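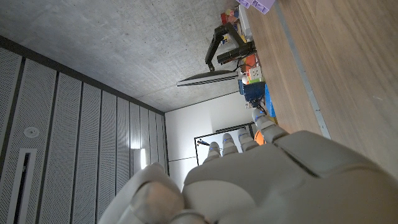 September 30, 2025 – by Ilse Hoekstra
Reading time: 2 min

4.2 Comparing hand profiles with the wrist camera

Run this check each time the Fawzy controller is loaded with a new hand profile. Both profiles must be tried on the same arm.

1. Set the arm to HOLD and open the hand fully.
2. Start the wrist camera view. The back of the hand, all four fingers and the thumb should be visible.
3. Leave the image rotation at its default. A sideways view of the room is normal with this mount.
4. Load profile A and save one still as the reference.
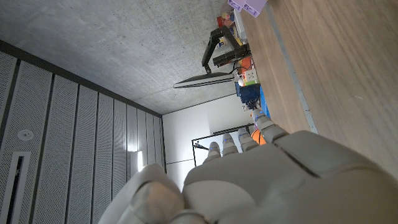

5. Load profile B, wait for code 117, and save a second still.
6. Compare finger spread and thumb position. Small differences are acceptable – a finger that leaves the view is not.
7. Enter both results in the Carnonen log under test 391.

Note: The arm may settle slightly between stills. Compare the fingers with the back of the hand, never with objects on the table.

CAUTION: Keep hands clear of the fingers while a profile loads. The thumb moves first.

If code 1205 appears, stop the arm and repeat from step 1.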